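Textile bank tonnage rises in Nonside after collection change

The weight of used textiles collected through kerbside and bank schemes in the Nonside district reached 146 tonnes in the year to April, according to figures published by the district's waste service. Household clothing made up 71% of the total. Bedding, curtains and towels accounted for most of the remainder, with shoes recorded separately for the first time.

The increase follows a change to the collection timetable. Textiles were previously taken from the kerb on request only. They are now collected every second month on the same round as small electrical items, in a bag supplied by the council. Banks at the Hesodlow and Drirnen recycling sites remain in use and are emptied when a fill sensor passes a set level.

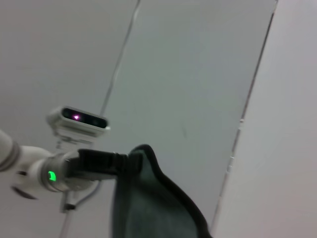

Material from both schemes is weighed on arrival at the Hesodlow transfer station and then sorted by grade. Items fit to be worn again go to resale. Cotton that cannot be resold is cut for wiping cloth, and mixed fibres are shredded for use as mattress filling and sound insulation. Damp or soiled loads are rejected at the weighbridge and do not count towards the recycled total. The rejection rate for the year was 2%.

Innes Rutherford, waste services manager for the district, said the rate was lower on kerbside rounds than at the banks, where bags are sometimes left on the ground overnight. "A wet bag will spoil whatever it is loaded against. We ask residents to tie the bag and to put it out on the morning of collection, before seven," he said.

The wiping cloth grade is bought by Phromma, which supplies garages and print works. Rungnapa Luangrath, the company's purchasing manager, said demand for cotton was steady but the share of polyester blends in each load continued to grow. Blended cloth absorbs less and sells at a lower price per tonne.

The waste service intends to extend kerbside collection to a further 600 households on the eastern side of Drirnen, where the narrow lanes require a smaller vehicle. Bags will be delivered with the next collection calendar. Duvets, pillows and carpet offcuts are not accepted on the round and should be taken to the Hesodlow site.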